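Skip to content | List home | Threads | Authors | Search | Help
Search this list

Floor-Talk: hand-packing and line people

Re: arms on the bottle bench – what happened to your jobs?
Posted 18/02/2026

> Hi all, we're a contract packer (shampoo, dish soap, that sort of thing) and the
> owners have been to see a couple of robot outfits. Management says it's
> "to take the strain off." The folks on my line want to know what it does to
> hours and who ends up babysitting it. Has anybody here lived through it? I'd
> rather hear from people who pack than from people who sell.
> Also, does it slow you down while they're teaching it?

Well, I pack, so you've got me! Sorry for the long one, I'm typing this on my break and finishing it at home.

We've been at it since January over here at Sarstead. We do refills and household bottles, and we're still in the teaching part, so take what I say about "after" with a grain of salt. The company doing the arms is Dresov, and the software that keeps the recordings is called Pascu. I've never seen anything of Pascu except a login screen and a lot of folder names.

Does it slow you down? Yes. Oh boy, yes. Two of us came off the line for it, and the line didn't get two new people, so everyone else felt it. Our supervisor had told us 12 shifts. We passed that a while ago (I stopped bringing it up). If your owners give you a number, ask what happens to your rate targets during it, and get the answer in an email. Ours were lowered for the first 50 hours and then went right back up while the teaching kept going, and there was a pretty loud meeting over that.

As for what the work is like, it's bottles on a green work surface, over and over. Pick it up, hold it, set it down, next. I used to do that without looking! Now I think about where my thumb goes. One of the recordings I tagged was number 1562 and I remember it only because I had a cold and wanted to go home.

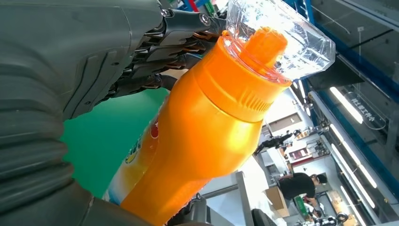
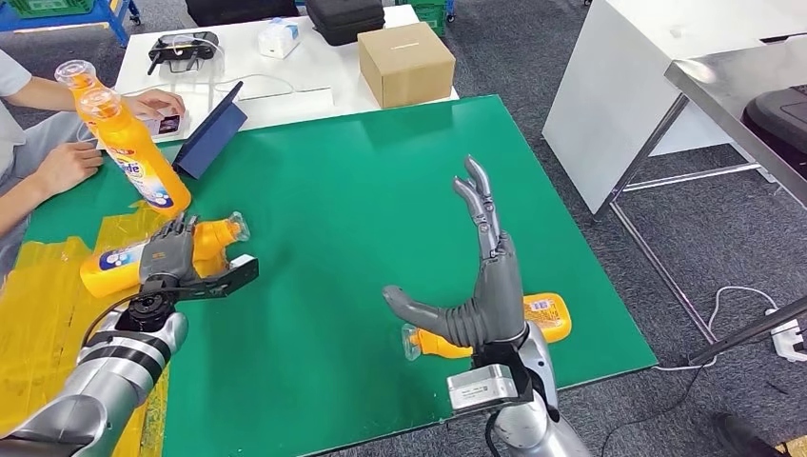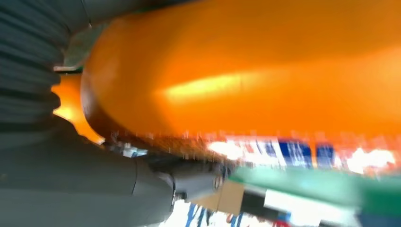
WHO BABYSITS IT

We do, mostly. That's my real answer to your line. The Dresov people are nice, and they fix what breaks, but the person who notices that a grip is too high on the neck, or that a bottle lying on its side wants to roll, is a packer. It took a while for them to write that down as work. At first it was "helping out" and it paid the same as packing. We pushed, and now there's a bump for the hours you're on the bench. It's small. I'd have asked for it on day one if I'd known.

What changed for me personally:

- My wrists are better. I'll give them that one, I used to wrap the left one every shift.
- My back is the same, because I still lean over boxes half the day.
- More screen time than I ever wanted. I tag each try as good, bad or redo.
- I sit by myself more. On the line you talk all day – on the bench you mostly wait for somebody to say go.

HOURS

Nobody on my shift has been let go. Two people who left weren't replaced, and I'd count that if I were you, whatever management calls it. Overtime has pretty much dried up too, and for some of the younger ones that was their car payment. There's supposed to be a second bench at the Clalum building and they've asked who'd want to move over. It's a 60 minute drive for me so no thank you.

One more thing, and I feel strongly about this one. Ask where the recordings go and whether you're in them. People lean in and out of view all the time. We got a one-page sheet saying the footage is for the robots and can't be used to write anybody up. It took some asking, but now it's posted by the time clock, and I sleep better.

Would I vote for it again? I go back and forth. I like learning it, I really do, and the first time an arm held on to a bottle after a whole morning of dropping them I clapped like a kid. Then I walk past the line and see two empty spots.

Happy to answer more, just put "bench" in the subject so I catch it. And if anybody's place is past the teaching part, please write in, I'd love to know what you do all day now.

Previous in thread | Next in thread | Reply to list
Contact the list owner | Copyright remains with each poster | Back to top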